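The long way into a language

Ask anyone who has learned Mandarin as an adult when it started to click, and you rarely get a story about a classroom. You get one about a bus trip, a noodle order, a cousin's wedding. Mine is about a shoebox and a stack of paper cards, and I'm still a bit giddy about it.

I came to the language at 43, with no family link and no work reason, just a neighbour whose radio I wanted to understand. The first month was all tones. I hummed them in the shower and while hanging out the washing (the dog left the yard more than once). Then came vocabulary, and with it the old, unfashionable flashcard.

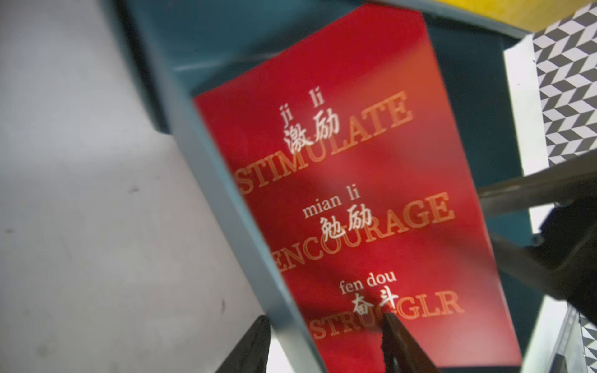
What I love about cards is how little they ask of you. You can do 11 of them while the kettle boils. You can do 30 on a tram. I set myself a goal of 1,000 words before the next April, wrote it on the fridge, and was sitting on 275 when winter set in and my enthusiasm went looking for a blanket.

That's a very common place to stall. The easy words are in, the ones for tea and mother and tomorrow, and the next lot are slippery abstract things like "encourage" and "arrange" that won't attach themselves to anything you can point at. My fix was to stop learning them alone. A study circle meets in the back of Bomton, a bookshop a short walk from my place, and the rule is simple: bring five words you can't keep in your head and swap them with a stranger. You have to use theirs in a sentence before you go home. The sentences are dreadful and wonderful. I once told a whole table that my soup had been encouraged by a bicycle, and I have never forgotten the word since!
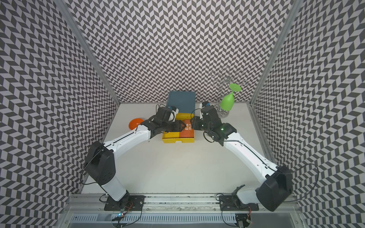

Ritva Heiskanen thinks the swapping matters more than the words. She told me that her own five were always the ones she'd tried to learn by staring, and that hearing somebody else mangle them was what finally made them stick — she could still name the person behind nearly every one. She also reckons beginners review far too often and speak far too late.

I've come around to her way of thinking. These days I look at a card twice, say it aloud to whoever is in the kitchen, and move on. If it comes back to me in a week, lovely. If it doesn't, it goes to Bomton. Characters get their own hour on the back step with a soft pencil, and I've grown very fond of the slow ones with too many strokes.
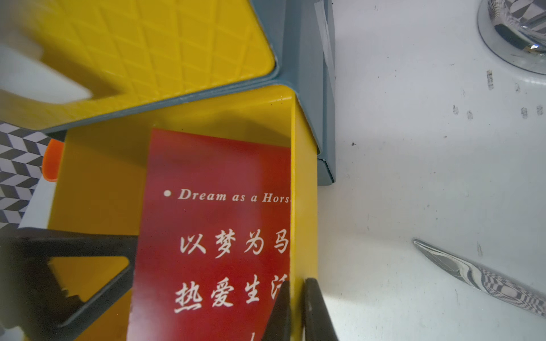 A yellow box with a diamond-patterned lid.

My neighbour still has the radio on at seven each morning. I catch the weather, most of the traffic and, on a good day, half a joke. Last week I laughed in the right spot, and he leaned over the fence and turned it up.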